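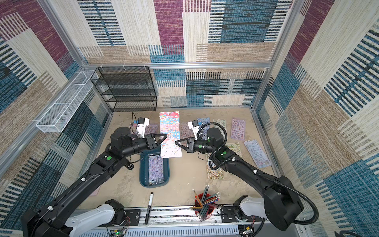
Tilari started as one drawer of stationery and a habit of buying sticker sheets two at a time. The collection is now over 700 sheets, most of them flat and unused, and every July it gets laid out, sorted and put back. Pinks and blues make up the largest group, like the long sheet of pastel cartoon stickers lying partly over the teal tray, with a lavender one in the tray itself. Pastels are sorted by main color first and by subject second.

The puffy sheets take up more room than the paper ones. They stay in their plastic sleeves and are stored standing up, so the raised parts don't get pressed flat. Valentyna Kravets traded me 32 of them last year, nearly all animals.

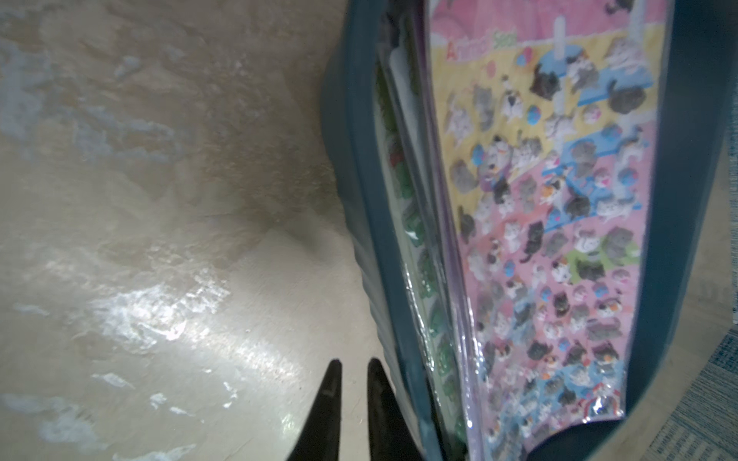
"Animal Seal" puffy cats, mostly gray, black and calico, in the blue bin - green stickers to the left.

Cats were the easy part. The sheets with small round stickers took longer, as I can never decide if they go by color or by character. Thilini Jayasinghe files hers by character and finds things faster than I do.

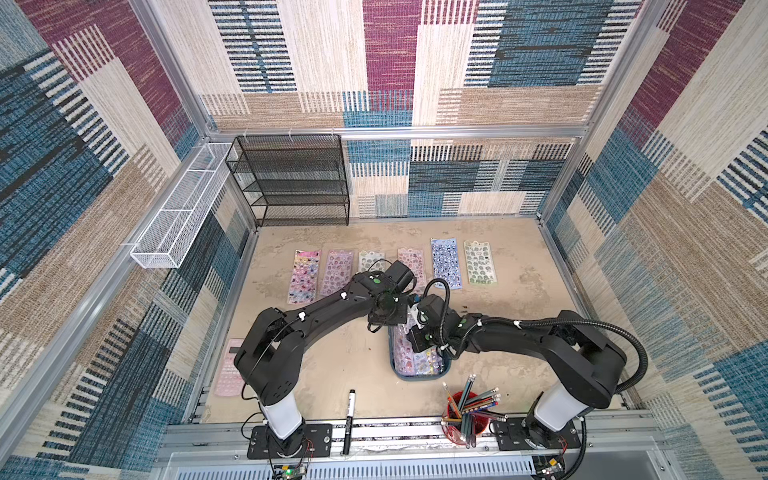

I stayed with color again this year. Doubles went into a separate pile for trading, and anything with a bent corner was set aside for letters and envelopes. Pens and pencils will get their own page when I have gone through them - probably in the fall.

This site uses cookies to remember your preferences. By continuing to browse you accept our use of cookies. OK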